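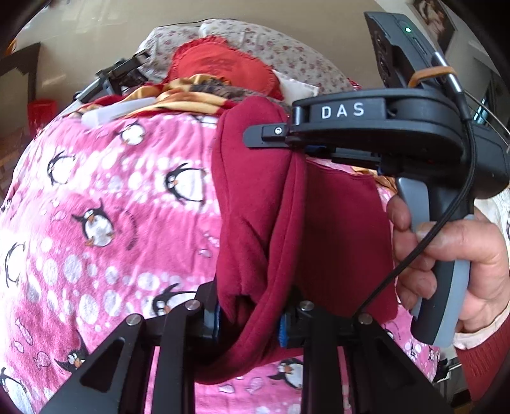 手持ちグリッパーの良し悪しは、どこで決まるのでしょうか。
つかむ力の強さよりも、やわらかい布を思ったところで挟み、思ったところで放せるかどうかで決まる、と私たちは考えています。

2026年6月6日
Skurkton

手持ちグリッパー比較試験「Dirndale」の結果と、貸し出し受付開始のお知らせ

Skurktonは、布製品の扱いを対象とした手持ちグリッパーの比較試験「Dirndale」を終え、その結果をまとめた報告書を公開いたしました。あわせて、試験で用いた指先パッドと記録手順書の貸し出しを、大学の研究室や開発会社の皆さま向けに始めます。4月に準備を始めてからというもの、たくさんの方に励ましのお言葉やご意見をいただき、ようやくこうしてご報告できますことを、担当者一同たいへんうれしく思っております。

今回比べたのは、指先の開き方と握りの形が異なる2つの構成、「Menzies」と「Zudley」です。Menziesは握りをやや太くとり、手の大きな方でも長く持っていられるようにしたもの、Zudleyは引きしろを短くして、小さな動きで指先が閉じきるようにしたものです。どちらにも同じ指先パッドを取り付け、同じ8種類の布製品を、同じ順番で扱いました。タオル、上着、ひざ掛け、枕カバーなど、どのご家庭にもありそうなものばかりです。

記録した動作は全部で3,578回になりました。持ち上げる、端をそろえる、折る、置く、という地味な動作の繰り返しで、参加してくださった皆さまには本当に根気よくお付き合いいただきました（お茶の時間がずいぶん長くなった日もありましたが、そこで出てきた感想がまた貴重でした）。 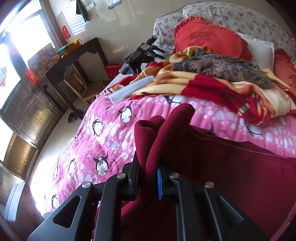 試験の場所に作業台ではなく寝具の上を選んだのにも、私たちなりのこだわりがございます。硬く平らな台であれば、指先を面に沿わせるだけで布の端をすくえますが、ふとんや敷布の上では下の面まで一緒に沈みますので、つまみたい一枚だけをつまむのが急に難しくなるのです。暮らしの中で布をたたむ場面を思い浮かべますと、やはりこちらの難しさを避けて通るわけにはまいりませんでした。

結果を申し上げますと、厚手で起毛した布ではMenziesのほうが持ち直しが少なく、薄手の布ではZudleyのほうが端を拾いやすいという、はっきりした違いが出ました。総合の順位はあえて付けておりません。何を扱いたいかによって選ぶべきものが変わりますし、握りの好みもお一人おひとりでずいぶん違っていたからです。参加者のうち70％の方が、慣れてからはZudleyの引き金を軽く感じたと答えてくださった一方、腕の疲れについてはMenziesを推す声が目立ちました。

反省点もございます。ケーブルの取り回しは、どちらの構成でも改善を望む声をいただきました。手首を返したときに布へ触れてしまうことがあり、折り返しの動作では特に気になるようです。次の試作では、ケーブルを握りの後ろ側へ逃がす形を試す予定です。また、カメラの向きによっては指先の奥が布に隠れてしまうため、取り付け角度を変えた比較も続けてまいります。

試験を取りまとめたハリス・トドロヴァ（Haris Todorova）は、次のように述べています。
「布は毎回ちがう形をしていますから、同じ動作を二度繰り返すことがなかなかできません。はじめのうちは記録がばらばらで頭を抱えましたが、見返していくうちに、上手な方ほど最初のひとつまみにゆっくり時間をかけていることに気づきました。数字の表だけでなく、そうした細かな気づきも報告書にできるだけ書き残しました。少々長い読み物になってしまいましたけれど、お手元の機材を選ぶときに、ぱらぱらとめくっていただけましたら幸いです」

貸し出しについて
対象：大学、高等専門学校、企業の研究開発部門
内容：指先パッド一式、記録手順書、比較試験の報告書
費用：無料（返送時の送料のみご負担をお願いいたします）
お申し込み：Skurkton広報担当まで、ご所属と使用目的を添えてご連絡ください

パッドの数には限りがございますので、お待ちいただく場合もあるかと存じます。「うちの機材に付くだろうか」といったご相談だけでも、どうぞご遠慮なくお寄せください。図面をお送りいただければ、取り付けの可否を担当者が確認してお返事いたします。

本件に関するお問い合わせ
Skurkton 広報担当（Dirndale係）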